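Kitchen notebook, Badska house
March 27, 2026

Sink cleaning, second try at a routine. Tripathi's sheet says a full wash-up and wipe-down takes 20 minutes. I have my doubts. The sheet was written in August for a different kitchen, and I don't think its author ever met our tile border.

Those small dark red tiles are my main complaint. The grout lines between them hold on to everything. Skeler cleaner is supposed to lift the dirt in 90 seconds. I'll believe it when I see it on grout, so I'm leaving one stretch by the basin untreated to compare against.

Step 1 on the sheet is "clear the basin." Fine, but it doesn't say whether the sponge counts. I left the yellow one in, near the drain, and wrote it down as a deviation.

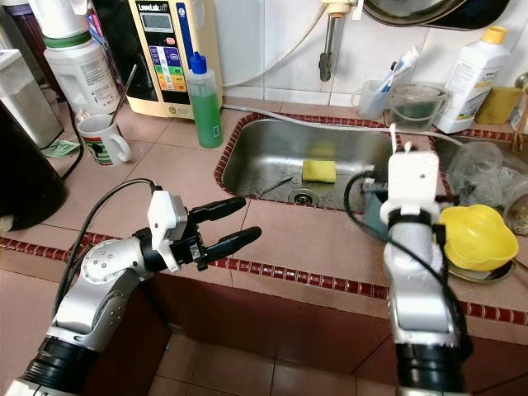 Washing the odd pieces

The sheet has plates, pans and cutlery. It has no line for a funnel. Ours is yellow plastic, and the narrow end is the part I don't trust after a quick rinse. I'd want a thin brush through it every time. Zastton sells a set of 16 brushes (order no. 3077), which seems like 15 too many.

Strainer bowls need their own line too. Residue in the mesh won't come off with a sponge, whatever the sheet says. Soak first, then brush from the outside in.

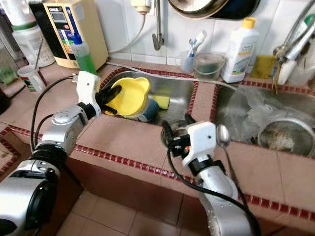

Left basin: funnel, blue cup, sponge. Right basin: strainer bowl with brown residue, plastic bag.

Bags should be out of the sink before any water runs. Adding that to step 1.

Still open: is the green dish soap enough for grout by itself? If it is, we can stop buying Skeler.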